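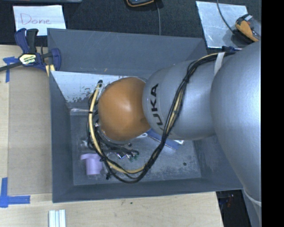 6/2/26

**Kundstead Packing Room – progress report to the Furtado Fund**

Hello again! I promised you something in early February and I'm only just scraping in, so apologies if you've been refreshing your inbox. There's a fair bit to tell you, most of it good, and one bit about lids that I'd rather get out of the way in writing before you come round and see for yourselves.

## Where the money is

Of the £3000 you gave us, we've spent £1270. Nearly all of that went on the big grey bins and the tabletops they sit on. The rest was labels, tape, two sets of scales and the delivery charge from Ustuvent, who brought everything in one go and were very patient about our stairs. I've put the receipts in the shared folder under "Room". There's one missing for the second lot of tape (I know, I know) and I've asked them to send a copy.

I haven't touched the shelving money. I'll come to that.

## The bins

You'll remember we argued back and forth about these. I wanted shallow trays and the rest of the packing team wanted something deep with proper sides, and I was outvoted. They were right. The deep ones with the sloping walls take a whole household's worth of kitchen things without anything sliding off the top, and you can tip the last few bits down into a corner and scoop them out. With the old cardboard boxes we were forever taping up the bottoms, and once we lost a whole set of saucers on the landing, which I still feel bad about.

We bought them second-hand from Cometti, so they came with scuffs and scratches already on them. I did think about paying extra for new ones and I'm glad I didn't. They scrub up well enough with washing-up liquid and a stiff brush, and the marks don't bother anyone once there's a pile of saucepans inside. The grey is a bit gloomy, I'll admit! But it's surprisingly good for sorting: white crockery shows up beautifully against it, and so do teaspoons, which used to vanish into the brown cardboard and get folded up for recycling. (We've found no spoons in the recycling since the change. I check.)

Now, the lids. I ordered 200 stick-on labels to go on the lids, and the bins didn't come with lids. It was in the listing, I just didn't read down far enough. So the labels are going on the short ends of the bins instead, where they peel a bit on the slope, and I've been going round pressing them back down with my thumb. If we carry on losing them I'll try tie-on tags. Covers for the bins waiting overnight are old sheets for now, and they do the job.

## The tables

The light wooden tops have made more difference than anything else. Before, we were packing on the floor or on the two wobbly folding tables, and by the end of a session everyone was walking about holding their backs. Having a bin up at waist height means you can see right down into it and reach the far side without kneeling. We raised the tops by a hand's width after the first fortnight when the taller half of the team complained, and then the shorter half complained, so there's now a low step kept under the end one.

I'd like to oil the wood before it gets too grubby. It already has a few rings on it from mugs, mine mostly. Can I take the cost of the oil from the tables line, or does it need to go under upkeep? It's only a tin.

## What's gone out

Since the room reopened we've packed and sent 600 kitchen items to people moving into new homes locally. I'm using the tally sheets by the door for that, so it's as good as our handwriting. Cutlery is counted by the set and everything else by the piece. Pans go fastest, always, and we never have enough with matching lids (yes, lids again). Mugs we could pave the car park with.

How we work has changed a little from what I put in the application:

- things come in and are washed the same day, then go straight into a bin by type
- each order is picked from the type bins into its own bin, and checked against the list by a second person
- anything chipped goes to one side, and I make the decision on it so that we don't all have to fall out about plates

The second-person check was your suggestion and it slowed us down horribly for the first few sessions. We've got quicker. I still wouldn't say everyone loves it, but we've had far fewer phone calls about missing tin openers.

## What hasn't happened yet

Shelving. The wall at the back is plasterboard and I don't trust it with stacks of dinner plates, so I've asked for a quote on freestanding units. I expect to have that in March and I'll send it over before I order anything. Until then the full bins are stacked two high along the skirting, and I won't let anyone go to three.

The lighting over the far table is also still poor. It's fine in the mornings but it's hard work spotting a hairline crack in a glass after about four o'clock. I'd like to use a little of what's left on a decent lamp, if you're happy with that. Let me know either way and I'll get it sorted along with the oil.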